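3.2 Signalement des incidents discriminatoires sur les campus

La question de savoir qui recense les incidents à caractère religieux ou ethnique, et selon quels critères, reste peu traitée dans la littérature francophone. Nous reprenons ici la distinction de Hegarty entre registre interne et observatoire indépendant.

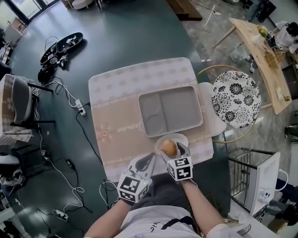
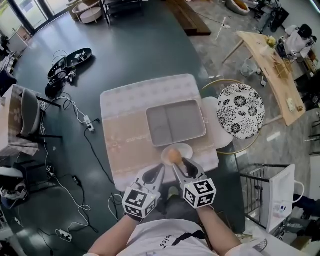 Figure 3. Table avec assiette blanche sur un set à motifs floraux pâles.

3.3 Corpus et méthode

Notre corpus comprend les procédures écrites de 14 établissements, auxquelles s'ajoute une enquête par questionnaire auprès de 1000 étudiants. Les procédures ont été codées deux fois, d'abord par Treasa Hegarty, ensuite par Wondimu Zeleke, sans que le second codeur ait accès aux résultats du premier. Les désaccords portaient surtout sur la catégorie « propos hostiles », que plusieurs règlements emploient sans la définir. Pour trois établissements, le texte en vigueur a été modifié en décembre, et nous avons retenu la version antérieure.

3.4 Premiers résultats

Environ 20 % des répondants déclarent connaître l'existence d'une procédure de signalement. Parmi eux, une partie importante ne sait pas à quel service il faut s'adresser – la scolarité, le référent ou la présidence. Les établissements qui publient un bilan annuel ne reçoivent pas nécessairement moins de plaintes que les autres. On doit donc lire le nombre des plaintes avec prudence : il mesure à la fois les faits et la confiance accordée à l'institution. La comparaison avec les observatoires indépendants est présentée dans la section 4.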